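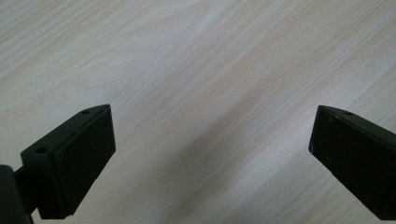 Chapter 8: When the Grip Reports Wrongly

Most of the faults we have met so far were noisy ones, and I confess I am rather fond of them, because a stalled motor at least has the decency to tell you it is unhappy. The fault in this chapter is a quiet one. With the fingers wide apart and only bare tabletop between the pads, any of us would say the gripper is empty, but the controller has to take its sensor's word for it. At Breltholm, one February, the sensor said "holding" for nearly 267 cycles while the fingers closed on air, and my old colleague Chantelle Radebe spent a long evening with the log before she found the drifting zero.

Soft goods make matters worse, I'm afraid. A bow tie draped over the end of a tray gives the pads very little to push against – a thin fold here, a thick knot there – and a threshold set for a solid block will serve it badly.

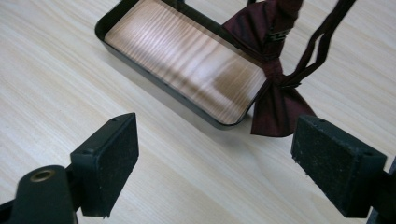

8.1 Before You Touch Anything

Stop the arm, isolate the power and save the log, in that order, however tempting it may be to give the fingers a friendly wiggle first. Then write down the force reading with the gripper open. We shall need it in section 8.2, where we look at false holds in more detail.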